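Folding T-shirts on a table, and other laundry day advice

Last updated: 21 January 2019

Filed under: Laundry & Linens / Small Battles 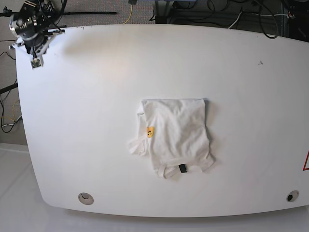

Meriem Sqalli writes that she gave up folding T-shirts years ago, rolls the lot, and has never once been turned away from a supermarket for it. Fair enough. Rolling works well in a suitcase and tolerably in a deep drawer. In a shallow drawer the rolls come undone overnight and you wake up to something like a nest. The rest of this page is for people with shallow drawers.

Start with the surface. A bed is the worst place in the house to fold a shirt. It's soft, it's low, and it's the one piece of furniture that makes you want to stop. A big plain table is far better, with enough room to lay the shirt out flat, sleeves and all. Wipe it first. I once folded a whole load of whites on a table that had recently hosted a jar of beets, and I now own several gardening shirts.

Now the sleeves, where most folds go wrong. A sleeve left hanging out on one side looks like nothing much, but it catches on the shirt next to it, and the next time you open the drawer you get two shirts for the price of one. Tuck the sleeves before you do anything about the length:

Lay the shirt face down, collar away from you.
Smooth it from the middle out with the flat of your hand.
Fold one side in to the middle of the back, then turn the sleeve back so it lies along the fold.
Do the other side the same way.
Bring the hem up to just short of the collar, then fold in half or in thirds to suit the drawer.

If a sleeve escapes at the end, open the shirt back up and start again. Poking it in with a finger gives you a lump, and the lump gives you a crease across the chest that will still be there at lunch.

Creases in cotton are mostly made in the basket. Take the shirt out of the dryer while it's still a little warm, give it one good snap by the shoulders, and fold it then. If it has already sat in a heap for two days (mine do), a damp hand run over the worst of it will help, and so will ten minutes on a hanger in the bathroom while someone showers. Ironing a T-shirt is between you and your conscience.

Prints need a bit of care. A small printed bear up by the sleeve will put up with nearly any fold, but a big rubbery print across the front wants to lie flat. Fold it against itself and leave it in a warm closet from June to September, and you may have to peel it apart like a stamp. Wash printed shirts inside out, and turn them right side out before folding. I used to leave that job for the morning I needed the shirt. I don't recommend it.

About labels. If your shirts have a dark tag at the neck or the hem, leave it where you can find it. On a pile of white shirts it's the quickest way to tell which end you're holding, and I have spent more of my life than I'd like looking for the collar of a white T-shirt on a white table. A dark towel spread underneath helps too, if your table is pale and your eyes are like mine.

Folding boards: I've had two. The Tukov is stiff, hinged, and very good at shirts that are exactly the size of a Tukov. Anything bigger sticks out at the bottom like feet from a short blanket. The Telter was a softer thing that rolled up for storage and then would not unroll. A piece of stiff cardboard cut to the width of your drawer does the same job. Lay it on the back of the shirt just under the collar, fold the sides over it, slide it out, finish the fold.

For storage, stand the shirts on edge in a row, fold side up. They hold each other up once the drawer is mostly full. In a half-empty drawer they slump, so put a shoebox in the gap. And if you share a house with somebody who takes the bottom shirt from a stack every single time, standing them on edge will save you a conversation.

Next page: fitted sheets. Bring a friend and lower your standards.

Posted in Laundry & Linens - 87 comments

Contact us | Copyright Gunia Home Pages | Back to top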